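Paten Shared Workshop
Home Robot Build Group, Minutes
Jul 17, 2026

Chair: Borislav Kadrić
Meeting opened once the bandsaw was off and people could hear each other.

1. Last meeting's notes

Accepted with one fix. The notes said the wrist plate was finished. It was cut but still had to be drilled. It has now been drilled, and the holes line up!

2. Where we are with the laundry arm

Borislav gave the update. The long-term plan is the same one we set in April: an arm on a rolling base (we are calling the whole thing Ilell, that vote is closed) that can pick a piece of clothing off a bed and put it on a pile. Folding comes later. Picking up comes first, and picking up is the fun part right now, so most of the meeting went there.

The hand-held version of the gripper has been a great idea. You carry it around like a pair of tongs and learn what the fingers can and can't do long before the arm is ready. Borislav has been using his on the bed at home with regular clothes and blankets, and he is already much better with it than the rest of us. Several members asked to take one home too.

Points from the discussion:

Soft cloth wants a pinch from the side. Coming straight down pushes the fabric flat and the fingers close on nothing. Tilt the tool, scoop a ridge of cloth, then close.

The ridged pads stay. The smooth ones we printed first looked lovely and let go of everything thinner than a towel.

Thin sheets are still a problem because the fingers like to grab the sheet along with the shirt. Borislav wants to try stopping a little higher and letting the cloth bunch up before the squeeze. General excitement about this, and a long side talk about whether a softer pad would help or make it worse. To be tested, see item 6.

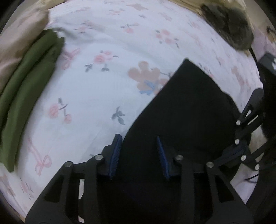 Black cloth held between the ridged pads, on the flowered sheet.

The linkage got plenty of praise. The pins have been holding up nicely and the fingers stay parallel enough that the pads meet face to face. One member pointed out that the cutouts in the fingers also make it easier to see what you are grabbing, and we agreed to keep them even if the next version gets thicker walls.

Cable routing was raised again. A loose cable on a bed will catch on a blanket sooner or later. Suggestions were a clip on the handle, a spiral wrap, or running it up the sleeve of whoever is holding the tool. The sleeve idea was voted down with much laughter. Clip it is.

3. Base and motors

The Naseri drive board is back on the bench and talking to both wheel motors. It moved the bare base across the floor on its own power for the first time on Tuesday, which got a cheer from the woodworking side as well. It pulls slightly left. Could be the floor, could be a wheel. Swap the wheels over and try again before anyone touches the code.

The battery tray is too tight. You can get the pack in but you need a screwdriver to get it out. Reprint with more room at the back and a finger notch.

4. Practice recordings

We have roughly 900 practice grabs saved so far. The goal stays at 3000 before we try to teach the arm anything. Borislav asked that everyone mix things up: different beds, different light, dark cloth on light sheets and the other way around, stuff left in heaps the way it lands. Please don't tidy up first. A neat bed teaches the arm about neat beds.

Labels need to be consistent. For now: the type of item, the color, and whether it came up clean, slipped, or brought something else with it. The sheet is on the clipboard by the door until the shared file is sorted out.

5. Money and parts

Agreed to print 2 more hand-held grippers so they can go home with people over the weekend. The black filament left on the shelf should cover it. Pins and pad rubber to be ordered together to save on shipping.

The Elberg bench is booked for us for the next 6 weeks. Please wipe it down after gluing. The stain at the left end is ours and we have admitted to it.

6. Action items

Borislav: test the higher stopping point on thin sheets, bring notes and a few recordings.
Print team: two grippers, new battery tray, cable clip.
Base team: swap wheels, rerun the straight line test.
Everyone: keep grabbing laundry, fill in the labels the same day.

7. Any other business

Question about showing Ilell at the fall open house. Strong yes from the room. If the arm isn't ready we bring the hand-held grippers and a basket of clothes and let visitors have a go, kids especially.

Somebody left a blue tape measure in the drill press drawer. Please collect it.

Next meeting same time, same bench.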